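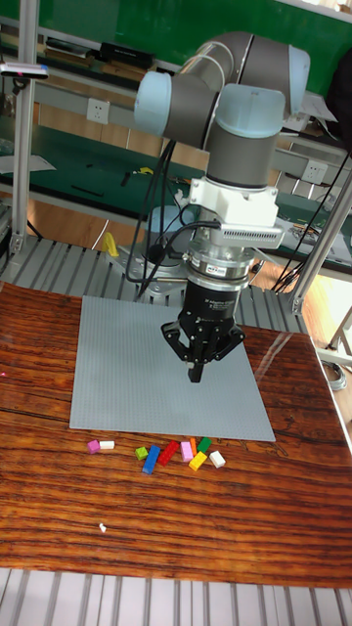 Table 3: grey baseplate with the loose bricks in front of it.

Small parts table, monthly check
Room: Ferham building, ground floor
Month: February
Checked by: Chiharu Oshima
Second reader: Narayanan Shenoy

I use the same list as last time, with my comments after each point. Please read the comments also when the point is marked OK, as some of them ask for a small work.

1. Table top, surface
OK. No splinter found when I passed my hand along the front edge. The top has a strong dark grain and in a photograph this can look like cracks. I felt with a fingernail and they are not cracks.

2. Table top, cleanliness
To do. There was a very small white bit on the wood, near to the front. Please wipe before the bricks are put out and again after. A dry cloth is enough.

3. Light and glare
Comment only. The top is glossy and on the right side there is a bright reflection close to the edge. For a person sitting there it can be tiring for the eyes. Daichi Ikeda proposed a matt mat for this side. I agree with it, but the mat must be fixed so that it does not slide.

4. Baseplate, flat on the table
OK. It lies flat. I pressed each of the four corners and none of them is lifting. The stock number 508 on our list is correct.

5. Baseplate, studs
OK. No broken stud. Dust stays between the studs, so please use the soft brush and not the wet cloth. The water remains in there for a long time. 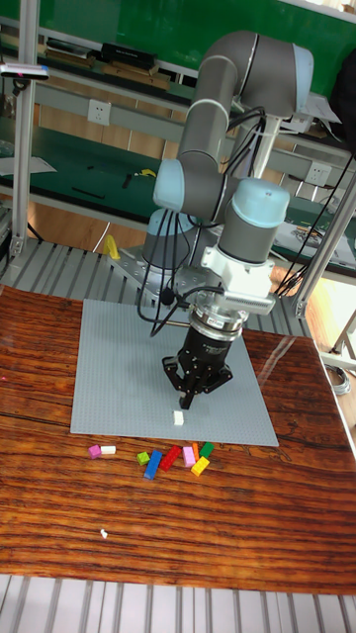 Point 6: a single white brick on the baseplate, near its lower edge.

6. Bricks on the baseplate
OK. A brick which is placed must sit fully down on the studs and not only on one side. I tested by pushing lightly from the side with one finger. If it moves, take it off and press again.

7. Bricks on the wood
Comment. They are lying very near to the front of the baseplate, and the long blue one and the red one are at an angle. This is allowed during the work. At closing time they must go back in the tray, because a sleeve can easily take them down to the floor. A small brick on the floor is the most usual accident in our book, and it hurts a lot with thin shoes.

8. Small pieces
To do. The smallest bricks must never be on a table when there are visitors with children under three years. The notice about it has fallen from the door. Rafsan Munshi will print a new one, with larger letters please.
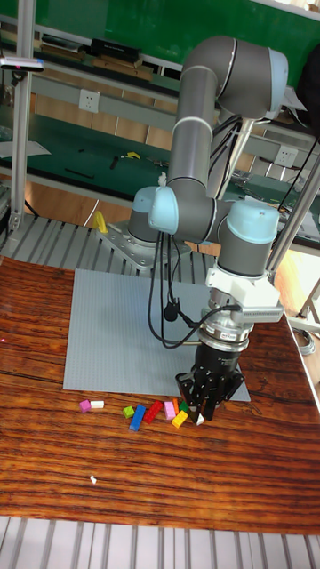
Point 9: bricks by the front edge of the plate, orange behind light pink, yellow in front.

9. Colours and sorting
OK. The colours are easy to distinguish, with one exception. Magenta and light pink are confused in the evening when only the ceiling lamp is on. In the tray they have now separate places. The lime green and the darker green were mixed together in the last month and I separated them again.

10. Condition of the bricks
OK. I looked at every brick of this table for sharp corners and bite marks. No brick was removed. The whole stock in the Nomura cupboard is 2,766 pieces and this was not checked today, it is for the summer.

11. Floor and passage
OK. The passage behind the chairs is free. The mat near the door is curling at one corner, tape was put.

12. Storage tray
To do. The lid does not close well on the left side. Kimie Fujimoto has asked Kallen for a new lid, and the delivery takes roughly 12 days. Until then please carry the tray with two hands and keep it level.

Result: table may be used. Points 2, 8 and 12 stay open and I will look at them again at the next check. The copy for the Fletville room is in the blue folder.

C. Oshima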